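4. Setting up the Premano dehumidifier

Read section 3 first if the unit has been stored on its side. The makers say two hours upright is enough. We leave ours overnight.

4.1 Choosing a place

1. Stand the unit on a level floor, with a clear gap on every side. The box claims it will work "anywhere in the home". Behind a sofa it mostly dries the sofa.
2. Keep it away from radiators and out of direct sun.
3. Shut the windows and doors of the room you want dried.

Caution: do not use an extension lead, whatever the shop told you.

4.2 First run

4. Push the tank in until it clicks. If the tank light stays on, take it out and try again, more firmly.
5. Set the dial to 2 and leave it for a full day. The "smart" setting may be clever, but Marius Manole ran it for most of October in the Clarkerberg flat and saw no difference on the meter.
6. Write down the reading before you start and again when you finish. Without both numbers you are going by smell.

Note: the leaflet promises "up to" 400 ml an hour. Treat that as a figure from a very warm, very wet room — yours is probably neither. Védís Oddsson measured 161 ml in hers.

4.3 Checking walls and other pale surfaces

7. Look at the surface in daylight first, then again with a lamp held low to one side.
8. Mark the edge of any patch lightly in pencil and come back after a week. A patch that keeps its outline when you move the lamp deserves a closer look. One that slides about is a shadow.

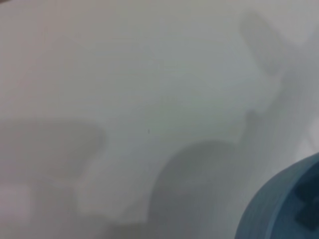
Fig. 7. Soft grey shadows on a pale surface, seen close up.

9. Do not paint over a patch until the meter reading has stopped falling. Stain-blocking paint from Brukesska or anyone else will hide damp for a season and cure none of it.

Caution: never spray cleaner on a wall while the unit is running.

4.4 Resetting the filter light

10. Hold the filter button until the light goes out. It comes on by the clock, dirty filter or clean, so check the filter before buying another.

Guide last revised 2021-08-16.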